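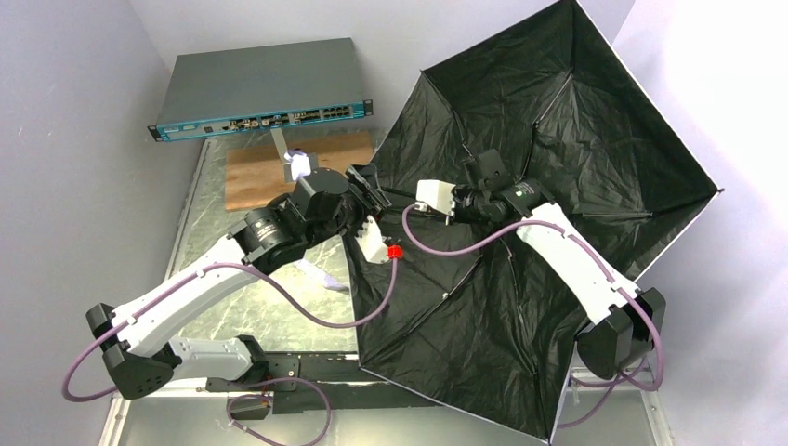 Ticket 332: Nightly backup overruns into working hours, Kettunen office

Status: Closed
Category: Network / wired
Opened: June 2024
Affected: backup server, Kettunen office; file share during mornings
Priority: Medium, raised to High after second entry

Reported problem

The nightly backup from the Kettunen file server to the Hoter storage unit used to finish in about 38 minutes. The last run took 419 minutes and was still going when the first people logged in. Users on the second floor report that opening drawings from the share takes long enough that the application offers to cancel. No error is shown by the backup software. The job log ends with "completed" each time.

Nothing was changed on the backup job. Retention, schedule and source folders are the same as before. The server had its regular updates the previous weekend.

Entry 1

Compared the job logs for a good night and a bad night. The amount of data copied is nearly the same, so the job is not picking up extra files. The slow run is slow from the first minute to the last, with a flat transfer rate. A disk problem usually shows up as a rate that jumps around, and a full target usually slows down toward the end. Neither pattern is present.

Checked the Hoter unit. Volume healthy, no rebuild in progress, no scrub scheduled during the backup window. Memory and processor use low during the job. Firmware is one release behind; release notes mention nothing about throughput. Left it alone for now.

Checked antivirus on the file server. On-access scanning excludes the backup process. Exclusion still in place after the updates.

Requested permission to run a large test copy outside business hours.

Entry 2

Test copy run in the evening, server to Hoter unit, one large archive. Same flat rate as the backup job. Repeated in the other direction, same rate. Repeated between the file server and a laptop on the same switch, and the copy ran at full speed. The slow part is therefore somewhere between the switch in the server closet and the Hoter unit, which is in the second-floor storage room on its own wall jack.

Priority raised. The share slowdown in the morning is a side effect of the overrun: the job reads the same volumes the users do, and it is still holding its snapshot open when they start work. Moved the start of the job two hours earlier as a stopgap. This does not fix anything but it keeps the mornings usable most days.

Entry 3

Port status on the closet switch (Corex, managed):

port 7, storage room
link: up
speed: 100
duplex: full
auto-negotiation: on
errors: none

Every other server port shows 1000. The port negotiates down and then runs cleanly at the lower speed, so no alarm was raised. Link-speed changes are logged at information level on this model and the log had already rolled over, which means the exact time of the drop is not available.

Tried the following on port 7, one change at a time, with the link brought down and up after each:

Port disabled and enabled. Comes back at 100.
Energy saving mode turned off for the port. Comes back at 100.
Speed fixed at 1000 on the switch side. Link does not come up. Returned to automatic.
Moved the patch cord to a spare port on the same switch. Comes back at 100.
Replaced the patch cord in the closet. Comes back at 100.

The switch port and the closet patch cord are ruled out. Remaining: patch panel termination, the run in the wall, the wall jack, the patch cord in the storage room, and the network port on the Hoter unit.
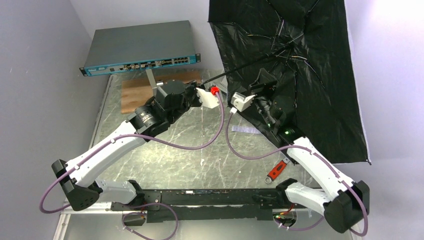
Note for whoever picks this up next: a gigabit copper link needs all four pairs in the cable. A 100 megabit link needs only two. When one of the other two pairs is broken or making poor contact, most equipment will settle on the lower speed and carry on without complaint. A plain link light does not tell you which speed you got. On the Corex the left light on each port is link and the right one is speed, and the color for the lower speed is easy to miss in a bright closet. Read the port status page and do not go by the lights.

Entry 4

On site. Laptop connected directly to the Hoter unit with a new short cord. Link comes up at 1000. The network port on the unit is good.

Laptop connected to the wall jack in the storage room with the same short cord. Link comes up at 100. The storage room patch cord is not the cause, but it was replaced anyway; the latch was missing and the plug could be pulled out with two fingers.

Cable tester on the run between wall jack and patch panel:

pair 1-2: good
pair 3-6: good
pair 4-5: good
pair 7-8: open, near end

Near end is the storage room side. Removed the wall plate. The jack had been pushed back into the box with the cable bent hard against the rear, and the brown conductor had come out of its slot. The jacket was stripped back farther than it should be and the pairs were untwisted for most of that length.

A shelving unit in the storage room had been moved along the wall, according to the facilities calendar, in the same week the backup slowed down. One of the shelf uprights now stands directly in front of the plate and was touching the plug. This fits the fault but cannot be confirmed after the fact.

Entry 5

Cut the cable back to undamaged jacket and fitted a new jack. There was enough slack in the box to do this once. There is not enough to do it a second time, so if this jack fails again a new run will be needed. Written on the inside of the plate.

Retest: all four pairs good, length reads the same from both ends. Port 7 comes up at 1000, full duplex. Link brought down and up ten times, same result each time.

Asked facilities to move the shelf one hand's width to the left. Done while on site. The plug now clears the upright.

Evening test copy, server to Hoter unit: rate matches the laptop test from Entry 2.

Entry 6

Two nightly runs since the repair. Both finished in under an hour. Start time of the job returned to the original setting. No reports from the second floor about the share.

Port 7 error counters still at zero. Left open for one week of observation.

Entry 7

Observation period over, no recurrence. While waiting, the following was set up so that the next case is caught sooner:

1. Switch log forwarded to the Skollon log server, where it is kept for a year. The local log on the Corex holds only a few days at the current level.

2. Alert when any port labeled "server" or "storage" is up at a speed below 1000. Tested by plugging an old print server into a labeled spare port. The alert arrived after one polling interval. Label removed from the spare port afterward.

3. Alert when the nightly job runs more than twice its usual time. The backup software has no such setting, so a small scheduled script compares start and end lines in the job log and sends mail. The script is in the same folder as the other maintenance scripts, with a comment at the top giving the path of the log. If the log location changes, the script will send a "log not found" message every night until it is corrected.

Not done: firmware update on the Hoter unit. Planned for August together with the closet switch, when the office is closed for a day and both can be restarted without notice. Separate ticket to be opened.

Also not done: the other wall plates on that side of the second floor. They were most likely fitted at the same time as the storage room jack and could have the same stripping problem. All of them currently link at full speed. Recommend opening them during the August visit and checking with the tester, slack permitting.

Cause: open conductor at wall jack, storage room
Fix: jack replaced, shelf moved
Parts: one jack, two patch cords
Closed

Reopened by system: reply received after closing

Reply from site: backup is fine, please confirm whether the tester left on top of the cabinet in the server closet should be sent back.

Confirmed, send back with the next internal mail. Closed.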